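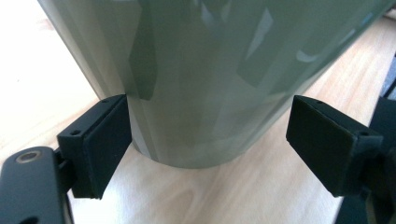

Re: sage green thing – vase or cup?

Padbridge Home & Table forum > Glassware and ceramics

mossy_drawer
Came in a mixed box, 20 bucks for the lot. Glossy, gray-green, gets wider as it goes up from a narrow base. No mark that I can find. Seller's list said "Moltaren tumbler" but I had it down as a vase. Want to use it for iced tea if it's safe. Anyone?

kettleback
Vase. Too big for a cup, nobody drinks out of that.

tin_lid_fan
Disagree. Moltaren did tall cups in that shape, mine flare just like it. Had four, down to two. Whats the rim like, thick or thin? Thick and rounded = drinking.

mossy_drawer
Rim is sort of medium?? Not sharp. Holds a lot, will measure tonight.

pellwood
Umoletti did a green pretty close to that too. Theirs are vases, every one. Don't go by the seller's list, mixed boxes get labeled by whoever is standing there.

mossy_drawer
OK measured. 900 ml to the brim.

kettleback
900! Vase. Told you

tin_lid_fan
My beer mug is nearly that. Proves nothing.

beyene_street_attic
Before you drink from it – glossy outside says zero about the inside. Some vases are only sealed well enough to hold water for flowers. Get a lead test kit or just don't use it for tea. Lemon is the worst for it.

pellwood
^ this. Also no dishwasher till you know what it is. I lost the shine on a green one that way, went cloudy in a few washes.

tin_lid_fan
Mine go in top rack all the time, fine so far.

pellwood
Yours are cups tho

tin_lid_fan
So is this one lol

mossy_drawer
Not testing it for a 20 dollar box of stuff. Is it worth anything as a vase?

beyene_street_attic
Unmarked, not much. Saw a pair of marked Umoletti go for 165 but that was a pair, with the sticker. Somebody in the other thread is asking 200 for one, still sitting there.

kettleback
That 200 one has a chip too, look at the third photo.

mossy_drawer
Ok. Flowers it is, for now. Any trick for keeping stems up when the top is that wide? Mine all flop to one side

beyene_street_attic
Tape grid across the top, clear tape, or cut the stems shorter. Shorter is easier.

tin_lid_fan
Or iced tea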